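Ticket 3608: Invoice totals differ by one cent after the Granix update
Product: Granix Desk, billing module
Opened by: Mateja Stan, Prelenberg
Priority: Normal (raised to High on Thursday)
Status: Solved, waiting for confirmation of the second location

Mateja Stan
9:12 am

Good morning. I am writing about the billing module. After the last update we have a difference of one cent between the total on the printed invoice and the total in the export file. It does not happen on every invoice. On most of them both numbers are the same.

I checked all invoices we made in October. There are 1178 of them, and 200 have the difference. It is always one cent, and the export is always the lower number. Our accountant imports the export file to Sadowski Ledger, and Sadowski refuses the whole batch if even one invoice does not match its payment. So for us it is a small amount but a large problem.

What I already tried:

Restarted the billing service. No change.
Made the export again for one single day. The same invoices had the difference.
Changed the export format from CSV to the fixed width format. No change.
Printed an old invoice from before the update again. The paper copy in our folder and the new print are the same, but the new export is one cent lower.

I attach the export of one day and the PDF files of the same day. Please tell me if you need the customer names, because I removed them.

Granix Support
10:40 am

Hello Mateja, thank you for the files. We do not need the customer names. Could you please send the following:

The build number from Help, then About
The setting under Billing, Taxes, Rounding
Whether the affected invoices have a discount on them

Mateja Stan
11:05 am

The build number is 1838. Under Rounding it says "Per line" and the field is gray, so I can not change it from my account. I think only the administrator account can do this.

About the discount: yes, I did not see this before. I looked at twenty invoices with the difference and all of them have a percentage discount. But I also found invoices with a discount which are correct, so the discount alone does not explain it.

Granix Support
1:30 pm

Thank you, this helps. In build 1838 the export calculates the discount for each line and rounds each line down to the cent. The print template calculates the discount on the subtotal and rounds one time at the end. When the lines happen to divide well, both ways give the same result. We would like to test with your real data. Can you sign in with the administrator account and set Rounding to "Per document", then export the same day again?

Mateja Stan
2:15 pm

I did it with the administrator account. The setting was saved, but after I closed the window and opened it again it was "Per line" another time. I repeated it three times. I also tried from another computer, with the same result.

There is one message in the log at the moment of saving:

WARN settings: value for tax.rounding overridden by site profile

I do not know what is the site profile. We have two locations, Prelenberg and Zamgate, and both use the same database. Could it be that Zamgate has its own value and it is stronger than mine? I can not see the Zamgate settings from here.

While I waited I made a calculation by hand for one invoice, so that we speak about the same numbers. The invoice has three lines, each with the price 4.55, and the discount is 5 percent. Line by line it gives 4.3225, which becomes 4.32, and three times 4.32 is 12.96. With the subtotal it is 13.65 minus 5 percent, so 12.9675, and this becomes 12.97. The customer has paid 12.97, as on the paper.
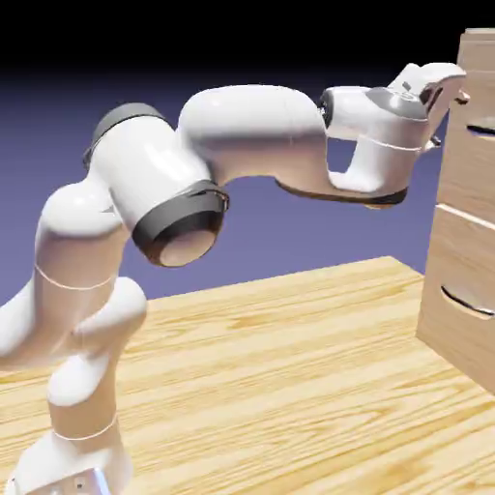
Blagoje Nikolovski
2:50 pm

We have the same case in Zamgate, and I can confirm the warning in the log. With us the value came back also after a restart of the server. In my opinion the paper should be treated as the correct number, as the customer has it in his hands and has paid it. Please do not "repair" it by changing the print template, or we will have a new problem with every invoice already sent.

I found the site profile file. It is in the shared folder of the database, under profiles, and its name is site.cfg. It has the date of the update, so I suppose the installer wrote it. Inside there is this line:

tax.rounding = line

I did not change anything yet. I prefer to wait for an answer from support.

Granix Support
Thursday, 8:55 am

Good morning to both. Blagoje, you were right to wait. The installer should keep an existing value in the site profile, but in this build it writes the default one. Priority is now High. Please follow these steps in this order:

1. Ask all users at both locations to close Granix Desk.
2. Stop the billing service on the server.
3. Make a copy of site.cfg in another folder.
4. Change the line to tax.rounding = document
5. Start the billing service and wait until the log says "profile loaded".
6. Export one day and compare it with the prints.

The print template stays as it is. Invoices already issued are not modified by this change, only the export is calculated again.

Mateja Stan
Thursday, 12:20 pm

We did the steps during the lunch break. In step 5 it took roughly four minutes until the message came, and I was already afraid that something was wrong, so maybe you can write this in the instructions.

The result for Prelenberg: I exported all of October again and compared it with the prints. There are no differences. The batch went through in Sadowski Ledger at the first attempt.

One question remains. When the next update comes, will the installer write the default value again? I would like to know before I allow the automatic update.

Granix Support
Thursday, 1:10 pm

It is corrected in the next build. Until you have it, please keep automatic updates off and keep the copy of site.cfg. We leave the ticket open until Zamgate has also compared its export.

Blagoje Nikolovski
Thursday, 3:35 pm

I will run the comparison tomorrow morning, after the daily closing, and write the result in this ticket. Automatic updates are switched off here.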